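Grendine Dried Sage Leaves, 90 g

Our sage is grown by the Sotiropoulos family on a dry hillside, at 88 meters above the sea, and it is cut by hand in April, before the flowers open. The leaves are dried in the shade for several days, so they keep their gray-green color and the strong smell. We do not break them – you receive mostly whole leaves with a little stem.

Each bag gives around 133 cups of tea if you use one or two leaves per cup. Pour hot water, cover it and wait five minutes. With honey it is softer in taste. 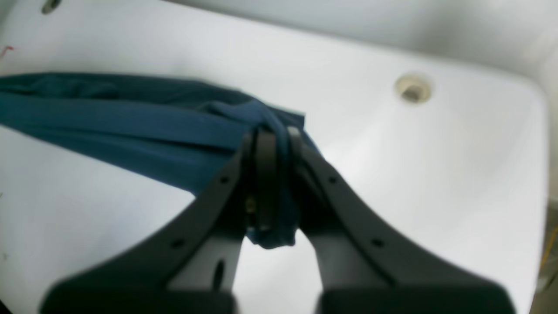
Sage is good also in the kitchen. Rub it on chicken, put it in bean soup, or fry a few leaves in butter for pasta. Strong sage tea leaves a yellow-brown mark on light fabric, so take a dark cloth to wipe the cups and the sink, a deep teal blue one for example, and the marks will not be seen. Keep the bag closed, away from the stove. Pregnant women and people who take medicine should ask their doctor before drinking sage every day.

The same leaves are sold also in the Miluto gift tin.

Comments

Danai Drakos
Very fresh smell, much better than the tea bags I had before. I use one leaf only, two is bitter for me.

Lambros Psarras
Is it the same sage as in the Pronda mix?

Iason Deligiannis
Good for soup. The bag does not close well after the second time, I moved it to a jar.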